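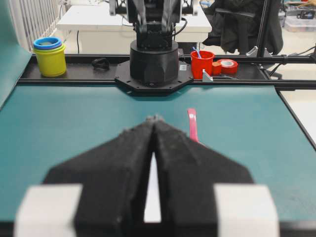
A Carys Lougher escreveu a perguntar se a massa-mãe dela tinha morrido, porque ao terceiro dia deixou de fazer bolhas e ficou com um cheiro azedo, quase a verniz. Não morreu, Carys! Quase todas passam por isso, e foi por causa da tua mensagem que resolvi pôr por escrito o método completo, que já ando a prometer desde janeiro.

O que vai precisar

Um frasco de vidro de boca larga, farinha de centeio integral para arrancar, farinha de trigo T65 para continuar, água sem cloro (se a da torneira cheirar muito, deixe-a num jarro de um dia para o outro) e um elástico para marcar o nível. Uma balança ajuda imenso. Eu comecei a medir às colheres, como fazia a minha avó, mas ela tinha uma mão que eu não tenho.

Dias 1 e 2

Misture 40 g de farinha de centeio com 40 g de água morna. Mexa bem, até não haver farinha seca no fundo, raspe as paredes do frasco e pouse a tampa sem apertar. Deixe num canto abrigado da cozinha, longe de correntes de ar. No segundo dia não faça nada, por muito que lhe apeteça — eu sei que custa.

Dias 3 a 6

Agora começa a rotina. Todos os dias, mais ou menos à mesma hora, guarde 40 g da massa, deite fora o resto e junte 40 g de farinha e 40 g de água. A partir do quinto dia já pode usar metade centeio, metade trigo. É normal haver muita atividade ao princípio e depois uma paragem de um ou dois dias, que foi o que assustou a Carys. Continue a alimentar com calma. Se o cheiro a verniz persistir, alimente duas vezes por dia e a coisa compõe-se. Só há motivo para deitar tudo fora se aparecer bolor ou uma cor rosada ou alaranjada; nesse caso lave bem o frasco e recomece.

Dia 7 em diante

Quando a massa duplicar de volume em menos de seis horas, e isto dois dias seguidos, está pronta para o primeiro pão. No inverno pode levar duas semanas, e a minha, numa casa fria como a nossa, levou quase isso. À minha chamei Tresa e já lá vão uns anos bons.

Um primeiro pão simples

Para um pão de tamanho de família uso 300 g de água, 450 g de farinha de trigo, 90 g de massa-mãe bem ativa e 9 g de sal. Misturo tudo, deixo descansar meia hora, dobro a massa quatro vezes com intervalos de meia hora e depois deixo crescer até ficar bem fofa. Moldo, passo a noite no frigorífico e cozo de manhã em panela de ferro bem quente, com tampa na primeira metade do tempo. Espere que arrefeça antes de cortar — cá em casa raramente se consegue.

Guardar

Se só faz pão ao fim de semana, o frasco vive muito bem no frigorífico, alimentado uma vez por semana. Tire-o na véspera e dê-lhe duas refeições antes de amassar.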